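BINDNESS WORKING GROUP ON ROUTINE TASK AUTOMATION
Minutes of the meeting of 1 Oct 2021

Chair: Juniper Escobedo
Represented: Iltow, Ruiz-Ortega, Sendolia

1. Minutes of the previous meeting
Approved with one correction. The trial budget line should read 925, not 952.

2. Household tasks
Iltow reported on towel folding and dish loading. The arm completed 30 towels without help, but each took longer than a person would need. Dish loading remains unreliable with mixed cutlery. The group agreed that neither task is ready for an unattended home trial.

3. Shop-floor tasks
Ruiz-Ortega presented results from shelf restocking. Of 600 boxed items, 200 required a staff member to step in, mostly where packaging was soft or shiny. The Chair asked that future reports separate dropped items from items placed on the wrong shelf. Agreed.

4. Bench tasks
Sendolia spoke to its proposal on tube handling. Clear plastic remains difficult for the cameras — the tube, the rack and the tabletop are hard to tell apart under bright light. Members discussed whether a printed row-and-column rack helps the machine or only the person checking it. No decision was taken. Capping and uncapping will be treated as a separate task, and open tubes holding small amounts of liquid are to be scored apart from empty ones.

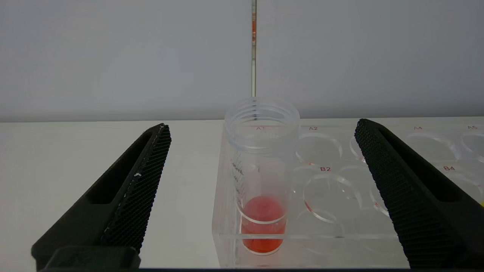

Sendolia will circulate a revised scoring sheet before the end of October, and the item will return to the next agenda.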